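Why Shared Linen Service Deserves a Place in the Town Budget

By Erlinda Villanueva

The town of Flirkeck will soon decide whether to continue its support for the shared linen service that supplies guesthouses, clinics and care homes across the valley. The matter has received little public attention. It concerns sheets, towels and tablecloths, and such things rarely fill a meeting room. This essay argues that the service should be kept and that its funding should be placed on a permanent footing.

The service began when the last commercial laundry in Clolton closed. Small establishments were left to choose between sending their linen a long distance by road and washing it on the premises. Many chose the second course and found that it required space, hot water and staff hours they did not have. The shared service now handles linen for 66 establishments, most of them with fewer than 10 rooms.

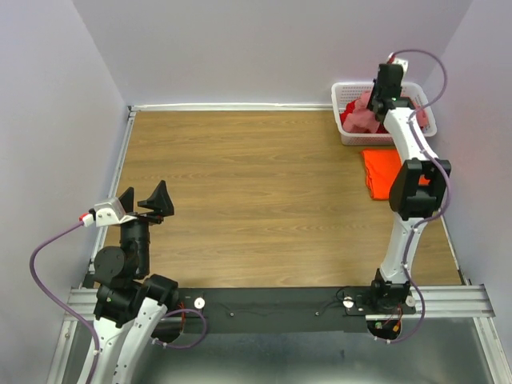

Critics of the subsidy maintain that linen work is simple and that any business should be able to arrange it privately. The washing may be simple. The sorting, inspection and folding that follow are less so, and they depend on having a proper place in which to do them. A wide wood-grain tabletop with plain, pale walls on three sides is a modest thing to provide, yet a guesthouse that folds its sheets on a spare bed does not have even that. Public money spent on work surfaces, storage and good lighting serves every user of the service at once.

There is also the question of employment. The Barredo depot offers daytime hours within walking distance of the bus station, and several members of its staff came to it after long periods out of work. A private contractor based elsewhere would have no duty to keep those positions in the town. The council's draft agreement with Misex, the firm most often mentioned as an alternative, contains no clause on local hiring.

Cost remains the strongest objection, and it should be met directly. The present arrangement requires an annual contribution of around 551 dollars for each establishment served. Spread across a full year of deliveries, this is a reasonable price for a dependable supply. It would be reasonable to ask larger hotels to pay more, and the council should do so before it considers withdrawing support from the small ones.

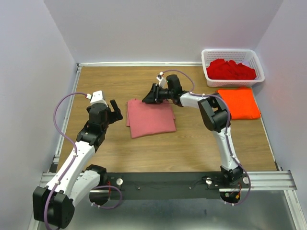

Standards are the part of the discussion most easily overlooked. Clients judge linen by its finish, and a written folding guide would settle many complaints before they arise. A dusty pink cloth folded to a roughly square shape, with narrow strips of the lower layer showing at the left and right, may be perfectly acceptable in a kitchen and unwelcome in a dining room. The service should state which finish applies to which class of item and publish the guide to all its users.

In the April consultation, 134 residents submitted comments, and a clear majority favored keeping the service in some form. The council should respect that view, adopt a scale of charges based on the size of each establishment, and commit its own share for longer than one year at a time. Staff and clients alike need to be able to plan beyond the next budget.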